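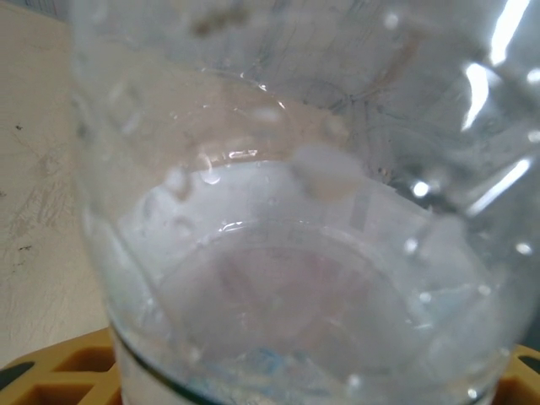 The Bristska recording kit is sold to small labs that want to collect their own grasping examples without writing the logging code first. We have used ours since August. It comes as a wrist camera mount, a pair of soft fingers, a foot pedal and the recording software.

Setup took an afternoon. The mount is solid and has not shifted. The pedal starts and stops an episode, so both hands stay on the controls. After each episode the software asks for a keep or a discard, and I would not want to go back to sorting files at the end of the day.

Our task is picking up bottles from the floor and putting them in a wastebasket. I recorded 50 episodes in one sitting and kept 30. Most of the discards were my own fault. I rushed the approach and pushed the bottle away before the fingers closed.

The fingers are the best part of the kit. They give a little on round objects and the grip pattern holds plastic well. The camera is less good. Close up, focus is soft, and clear plastic fills the view with glare and reflections just when the grasp matters most. Green bottles give us less trouble. I now record clear and colored bottles in the same session, some of them side by side, so the model does not learn that every bottle lies by itself.
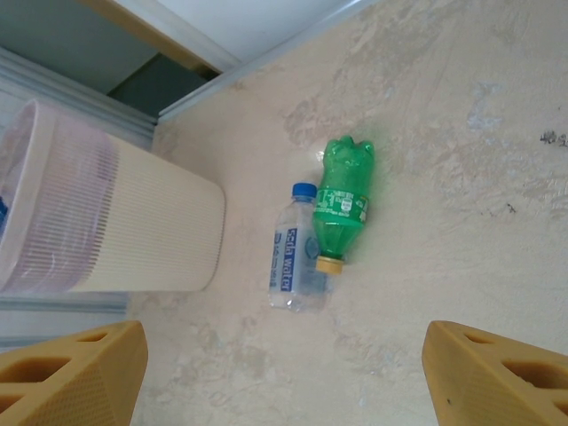
Sorcha Dolan would go further and change the floor as well, because a model trained on one floor tends to learn the floor. She is probably right. The software has a notes field for each episode, and we have started writing the room and the lighting in it.

The export is slow. It also drops the notes unless you tick a box on the second settings page, which the manual leaves out. The spare pedal cable is too short to be useful.

I would buy it again for tabletop or floor work. If most of your objects are transparent, try to borrow one first. 4 out of 5.

Comments (2)

Peadar Dunne
Do you keep any of the failed grasps? We save the ones where the operator recovers and picks the bottle up on the second try. They helped us more than extra clean episodes.

Amancay Aravena
Same problem with the export here. Splitting the session into smaller batches made it bearable.

We use cookies to remember your settings and count visits. Accept | Manage preferences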